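Search this journal Enter keywords

Home Issues Authors Contact

August
Huiling Yin, Oratile Modise and Dagim Gebru

3. The harness and the board

3.1 Parts used

The study was limited to one job, the fitting of a small wiring harness to a circuit board carried in a white plastic enclosure. We chose it after visits to the repair shop at Wimau, where the same kind of harness is changed many times a month and where most of the lost time is put down to wires that will not stay where they are laid. A drawing of a harness shows each branch straight and flat. On the bench the branches cross, spring back and hide one another, and the person fitting them spends a good part of the job sorting out which end is which.

The board was kept in its enclosure throughout. Taking it out would have made the header easier to reach, but boards at Wimau are serviced in place and we wished to keep to that. The table was plain white so that dark leads would show up well in the photographs used for scoring.

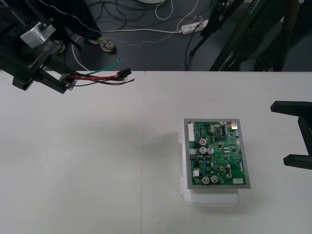 Figure 4. Harness wires held to the left of the board. The red wires end in a small black connector; the tall white header is on the board's left edge.

3.2 The metal connector

The leads are gathered at a panel-mount connector with a square flange. This is the heaviest part of the harness and it decides how everything else lies. If the connector is put down on its side, the leads tend to roll with it, and any order given to them beforehand is lost. We therefore asked for the connector to be kept upright whenever the branches were being parted.
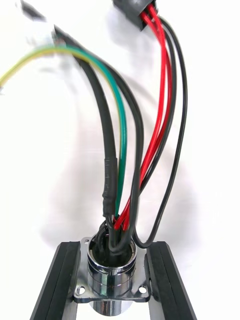
Stiffness was the second matter. A lead covered in heat-shrink bends only beyond the end of the covering, so the bend always falls in the same place and the fitter soon learns to expect it. Bare runs of thinner wire give no such help. In the early trials we tried tying the thin wires together with thread, and gave this up when the knots began to catch on the edge of the enclosure.

3.3 Order of work

Two orders of work were compared. In the first, which we call the Jirow order after the workshop notes we took it from, the plugs are seated before any of the ring terminals are placed. In the second, the Rulska order, the ground lead and its terminal go first and the plugs follow. Each order was followed for 600 fittings by the same group of fitters, with a rest after every 70.

The Rulska order was slower at the start of a session and gave fewer crossed leads by the end of it. Of the 227 fittings that had to be undone under either order, most were undone on account of a plug being pulled part of the way out while another branch was moved. Few were undone for a wrong position.
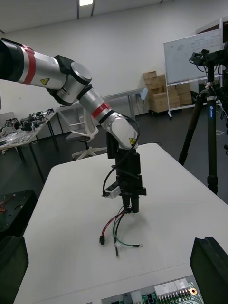
Bheki Sithole, reading a draft of this section, objected that the two orders are seldom kept apart in practice. A fitter will start with whichever end is uppermost, he wrote, and change the order halfway if a ring terminal gets in the way, so a count taken under strict rules may flatter both. We accept the point. The figures should be read as a comparison of the two orders when they are held to, and they say little about mixed working.

3.4 Slack

The length of slack left between the metal connector and the plugs was not fixed by the supplier, Swanson, and it differed from one harness to the next. Long leads formed wide loops that had to be moved aside before the header could be seen. Short ones pulled against the plug.
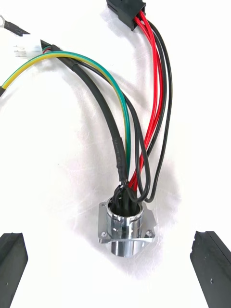
We did not trim or replace any leads to even this out. Harnesses were drawn in mixed order from a single delivery of 2000, and the slack in each was noted before fitting so that it could be allowed for in Section 4. Rianne Martens checked the notes against the scoring photographs and corrected those entries in which two leads of the same colour had been confused.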